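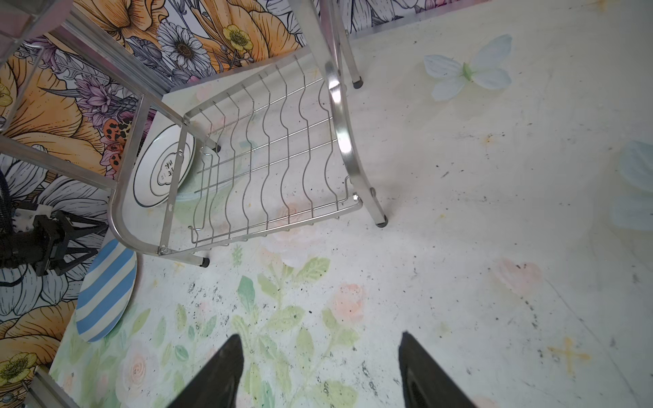 4 January 2024

Open day at Gerkix this afternoon, and I went because Gizella Vass had a spare pass and because I have been rude about home robots at dinner for years without ever standing next to one. The invitation promised "the end of the sink." What I got was a tour of 22 people in paper badges shuffling past a work area papered with enormous orange poppies, where the machine, which they call Joltik, was to deal with a steel dish rack and a couple of plates, one of them striped blue and white. A young man from the Prothero team talked us through it. He used the word "household" so often that I started to wonder whose. The flowers did make it feel less like a lab, I'll give them that, though the mat could have used a broom. My mother would have had something to say about all those black specks near clean dishes.

Anyway, the demonstration. Three tries at one plate. On the first the gripper came down, thought about it, and went back up. On the second it got hold of the rim and let go early, and the plate tipped over with a clack that made the woman next to me grab my sleeve. The third one worked and everybody clapped. I clapped too, which annoys me. It was a plate going into a rack. I did the same thing this morning with the radio on and a piece of toast in my other hand.

I asked how long it takes to do a full load. He said speed wasn't the focus at this stage. I asked about glasses. Same answer, more or less, but with a slide. The slide said they had recorded nearly 3,000 practice runs since October, and he left it up for a good while, as if the number settled something. I'd have liked to know how many of those ended with the plate in the rack. Gizella asked him exactly that, much more politely than I would have, and he said he'd have to get back to her.

Norudia has one too, according to a man at the coffee table, and theirs folds towels. He hadn't seen it himself.

Gizella thinks I'm unfair and that the third try was lovely to watch. It was smooth, I admit. She talked about it all the way to the bus. I kept the badge for some reason. Home by six, and last night's pan still in the sink, so I washed it.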